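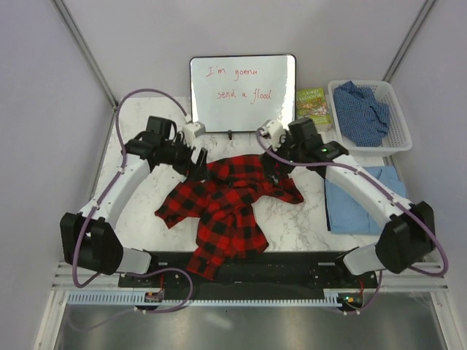
Shirt care line to open in April at Pondetent

Tuesday, December 31, 2019

Garment care contractor Arnia will open a finishing line for used clothing at its Pondetent depot in April. The line will handle long-sleeved shirts only in its first stage, with flannel and brushed cotton making up the bulk of the intake.

The depot holds 1,237 shirts in storage, supplied under an agreement with the clothing reseller Cletine. Each is to be inspected, laid out on a flat surface, folded to a standard shelf size and bagged. Knitwear and trousers will continue to go to the Shenoy site.

Arnia's handling sheet, revised for the new line, sets out the order of work. The shirt is placed face down with the collar at the far edge of the table. Sleeves are drawn out to the sides, the body is smoothed from yoke to hem, and the sleeves are then turned in over the back. The hem is brought up in two folds. Shirts with missing buttons are set aside before folding.

Checked fabric has its own section in the sheet. Large checks give the folder a visible guide, as the lines of the pattern can be matched to the edge of the table and any skew in the body corrected before the first fold. Thin cloth is to be held up to the light to look for wear at the elbows and along the yoke.

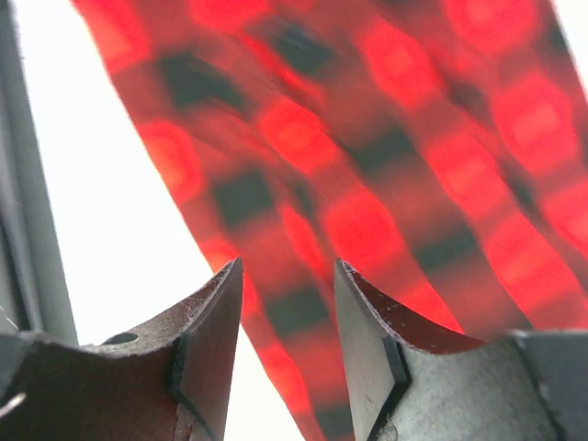 Red and black plaid with light behind it.

The standard fold measures 28 cm by 35 cm. Colour sorting is done after folding, in four groups, with plaids kept separate from solids. A bay will take up to 128 folded shirts, and 11 bays have been fitted along the north wall of the depot.

Flannel presents a particular difficulty at the layout stage. The brushed surface grips itself, so a sleeve trapped under the body does not slide free when the hem is pulled. The sheet directs that the shirt be lifted at the shoulders and lowered again if the first layout leaves a sleeve caught. Cuffs are left unbuttoned until the body is flat.

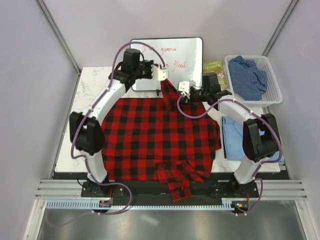 Sharada Ramasamy questioned the fold size, saying that a heavy flannel in the larger sizes would not hold 28 cm without creasing at the collar, and that a wider fold with fewer shirts to a bay would save refolding at the store.

Aisyah Ismail replied that the measurement had been set by the depth of the existing shelving and would be reviewed after the first 4 weeks of operation. Shirts above size XXL will be hung in the meantime.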